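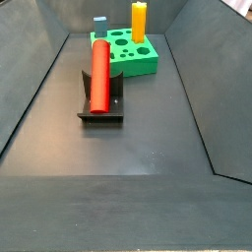

A green foam block with shaped openings, with a yellow piece and a blue-gray piece standing on it.

Home | News | Programs | Borrow | Visit | Contact

3 min read

Altano Toy Library opens a shape and puzzle shelf this October

The Altano Toy Library is adding a whole new shelf to its lending room, and it's all about shapes. Starting in October, families, child care providers and classroom teachers can borrow foam blocks with cutouts, upright pieces in bright colors, stacking sets and simple puzzles, all on the same free card they already use for games and dress-up clothes.

The shelf came together over the summer, after parents at the Thursday morning play hour kept asking for more things that small hands could turn, stand up and try to fit. The library had a few sets, but they were almost always checked out.

"We had one shape block for the longest time, and I could have lent it to ten families at once," said Wilma Willems, who runs the lending room. "Kids come back to these over and over. A two-year-old will stand a piece on top and be delighted with that. A four-year-old wants to know which hole is which, and then wants to tell you all about it!"

The foam blocks are a favorite with the staff. The bright green one has openings in different shapes and sizes, round ones both large and small, an oval and a large hexagon, so there's plenty for a child to poke a finger into, compare and talk over. The yellow piece is tall and ridged, and it feels quite different in the hand from a smooth peg.

Every set on the shelf lives in its own bag with a card that lists the pieces. Lilibeth Dagdag, a retired kindergarten teacher, wrote the cards and added a short list of words to try out together at home: corner, edge, round, taller, upright, between. Haoran Mao translated them, and the cards are now printed in English, Spanish, Tagalog and Chinese.

"I wanted words you could use on the kitchen floor," Dagdag said. "You don't need a lesson. Put the block down, sit next to your child and see what they pick up first."

With the new shelf, the library now has 1683 items to lend. Much of the summer's work went into sorting and cleaning, and the play room has been rearranged so the shape shelf sits low, by the window, where children can reach it themselves. The big rug has moved over there too, and the train table is now next to the picture books.

Sallow Hardware gave the shelving, and the Cifuentes Family Fund contributed $1000 toward the new sets. Neighbors also brought in wooden puzzles and stacking cups, many in lovely condition.

Families are invited to try everything out at an open play afternoon on the first Thursday of the month, beginning at 3 p.m. Anqi Guo will read picture books about shapes, and there will be snacks on the porch if the weather is nice. No sign-up is needed. Older brothers and sisters are very welcome.

Sets may be kept for three weeks and renewed once if no other family is waiting. Please check the card before bringing a set back, and let the desk know if a piece has gone missing. Teachers who would like several sets for a classroom can reserve them ahead of time.

The Altano Toy Library is in the lower level of the Ala Street Community Center. Borrowing cards are free to anyone who lives or works in town.

Media contact: Yuxi Qiu, Altano Toy Library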